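Before You Buy a Machine to Fold the Towels: Tips for Small Laundry Rooms
Filed under Workshop and Utility Room

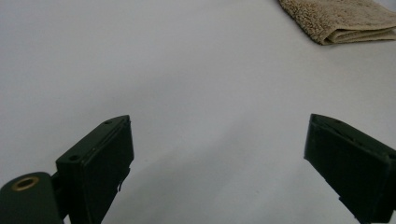 Should a small guesthouse or rental business buy a robot to handle its towels?

Most should wait. Rent one if the seller offers it, run it on your own laundry for a full month, and only then talk about a price. If the seller won't rent, keep your money and buy a better table.

I look after the linens for a group of vacation rentals, and I've sat through three sales pitches on this since May. The tips below come from those, from two trial periods, and from a long argument with Barry Catterall, who runs the books at Halgate and would have signed on the first day.

Start with your own pile

Before you call anybody, write down what goes through your laundry room in a week. We had 134 bath towels in an ordinary week, plus hand towels, which I didn't bother to count. Then time one person folding a stack at their usual speed. Don't pick your fastest worker and don't stand over them.

Most people who do this find the folding takes less time than they thought. The hauling, the sorting, the stain checks and the walk to the linen closet are what eat the morning. A folding machine touches none of that. The rep from Wivier had a nice chart of hours saved, and when I asked what was in those hours, sorting was in there. Their machine doesn't sort.

Bring your worst towels to the demo

Demo towels are new, all one size, and already lying flat on a clean table. Yours aren't. Pack a bag with the thin ones, the thick ones, the ones with a pulled loop, and a couple that came out of the dryer in a knot. Terry cloth grabs at things. It also bunches, and two layers like to come up together when you only wanted one.

Ask to have the bag dumped out in a heap. If the salesman starts straightening towels before the machine gets to them, write down how long he spends doing it. That is labor you'll be paying for.

Color matters too, or so I was told by two different sellers who gave opposite advice. One said a pale towel on a white table was hard for the camera to pick out. The other said it made no difference at all. Test it with what you own and believe what you see.

Budget for the parts that aren't on the first page

The quote we got from Grindurach looked fair until page two. Delivery was extra. So was setup, and so was the yearly software fee, which they called a "care plan." Spare grip pads were priced at $98 a set, and the rep couldn't tell me how many sets we'd go through in a year. He said it depended. I'm sure it does, but I can't put "depends" in a budget.

Things to get in writing:

Price of every part that wears out, and how long it's expected to last
Who comes when it breaks, and how many days you wait
What the yearly fee covers and what stops working if you quit paying it
Whether the table is included
Who moves it if you change rooms

Put $4000 aside on top of the quote. Colin Entwistle told me that before our first trial and I thought he was being gloomy. We never bought, so I can't tell you if his number was right, but the electrical work by itself would have taken a good bite out of it.

Measure the room, then measure it again

You need space for the machine, space for a person to get past it, and space for whatever is waiting to be folded. Our back room is 9 feet wide. The Pearce unit fit in it on paper. Once it was in there with its table, the dryer door would only open halfway, and we ran the whole trial with a cart parked in the hall.

Check the outlet, the floor and the door. Check the humidity if your dryers vent badly, and ask the seller what the machine is rated for. If they have to go and find out, wait for the answer before you pay a deposit.

Keep a plain log during the trial

A sheet of paper on a clipboard is fine. Note each time someone has to stop what they're doing and help the machine. Note refolds. Don't let the seller's own report be the only record, as theirs may count a finished fold as a good fold. I had a stack on Tuesday that the screen called complete and I wouldn't have put it in a guest's bathroom.

Spend small first

A smooth, wipeable table at hip height did more for us than either trial. So did settling on one fold for every property. We also pulled the worn and grayish towels out of rotation and cut them up for rags, and the stacks got neater the same day.

If you've done all that and folding is still the thing holding you up, go back to the sellers with your log and your bag of bad towels. Prices may have come down by then. Barry says they will. He also said that about the ironer, and we paid full price for it two years later.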